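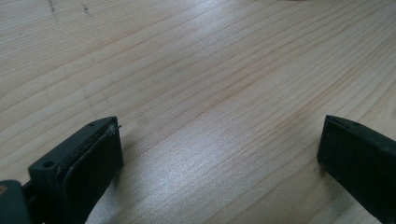
Renato Cáceres meint, nach der zweiten Wäsche perle bei ihm gar nichts mehr ab, und er wüsste gern, warum auf der Flasche dann „dauerhaft“ steht. Das wüssten wir auch gern. Wir haben bei Kallomex nachgefragt und eine freundliche Antwort bekommen, in der das Wort dauerhaft noch zweimal vorkam.

Kallomex Textilimprägnierung, Pumpsprüher
Inhalt: 300 ml
Für Baumwolle, Mischgewebe und Polyester
Ohne Treibgas
Lieferbar, Versand durch Flaltow

Wir führen das Mittel trotzdem, und zwar im dritten Jahr. Es ist brauchbar, wenn man die Hälfte der Beschreibung des Herstellers weglässt. Übrig bleibt ein Sprühmittel, das einen leichten Regenschauer vom Stoff fernhält und danach aufgefrischt werden will. Wer damit eine Baumwolljacke in eine Regenjacke verwandeln möchte, wird sich ärgern und uns schreiben.

Wofür es taugt
Hüte, Kappen, dünne Jacken, Einkaufstaschen, Kissenbezüge für den Balkon. Dicht gewebte Stoffe nehmen das Mittel gleichmäßiger an als lockere. Bei grobem Leinen haben wir nach dem Trocknen Stellen gefunden, an denen das Wasser einfach durchlief, auch nach dem zweiten Auftrag.

Wofür es nicht taugt
Zelte, Rucksäcke unter Last, alles mit Membran. Der Hersteller sieht das anders. Für Membrankleidung gibt es Mittel zum Einwaschen, die kosten mehr und sind ihr Geld eher wert. Wildleder haben wir nicht probiert und möchten es auch nicht.

Anwendung
Das Stück muss sauber sein und frei von Weichspüler. An Weichspülerresten scheitern vermutlich die meisten Versuche, jedenfalls lesen sich viele Beschwerden so. Flach auf eine abwischbare Unterlage legen, aus 200 mm Abstand einsprühen, bis der Stoff gleichmäßig feucht ist. Nähte und Falten auseinanderziehen und gesondert behandeln. Überschuss mit einem Tuch abnehmen, dann liegend trocknen lassen, am besten über Nacht. Fenster auf.

Bei Kopfbedeckungen mit Krempe lohnt es sich, die Unterseite zuerst zu machen und trocknen zu lassen.
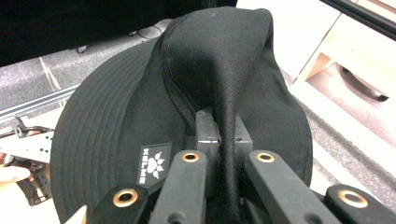
Danach kommt die Oberseite dran, mit etwas weniger Mittel, als man für nötig hält. Zu viel davon hinterlässt auf dunklem Stoff einen grauen Schleier, der sich nur mit lauwarmem Wasser wieder löst, und dann fängt man von vorn an. Auf hellen Farben sieht man den Schleier nicht, da ist er aber vermutlich auch.

Ergiebigkeit
Kallomex nennt keine Fläche, dafür „viele Anwendungen“. Bei einer Jacke in Größe M, beidseitig behandelt, fehlten bei uns 105 ml in der Flasche. Rechnen Sie selbst. Pascual Gaete aus unserem Lager kommt mit weniger aus, behandelt allerdings nur Schultern und Kapuze, was für den Weg zur Bahn reicht.

Wärme hinterher, ja oder nein?
Auf dem Etikett steht, man könne mit dem Bügeleisen nachhelfen. Wir haben es mit und ohne probiert und beim ersten Regen keinen Unterschied bemerkt. Nach einer Wäsche war das gebügelte Stück ein wenig besser. Ein Versuch mit zwei Jacken beweist natürlich nichts.

Und das „neue“ Rezept?
Seit Juni steht „verbesserte Formel“ auf der Vorderseite. Die Rückseite ist bis auf die Schriftgröße dieselbe geblieben. Auf unsere Frage, was verbessert wurde, hieß es, die Haftung. Wer noch eine alte Flasche hat, kann sie aufbrauchen.

Alternativen im Sortiment
Sotach Einwaschmittel, 200 ml: für Funktionskleidung, riecht strenger, hält länger. Für Hüte ungeeignet, sofern sie nicht in die Maschine dürfen.
Garrido Wachsstift: nur für feste Baumwolle, macht den Stoff steifer und dunkler. Von den dreien glauben wir diesem am ehesten.

Lagerung
Frostfrei und aufrecht. Der Sprühkopf verklebt gern, nach Gebrauch mit warmem Wasser ausspülen. Angebrochene Flaschen nehmen wir nicht zurück, ungeöffnete schon.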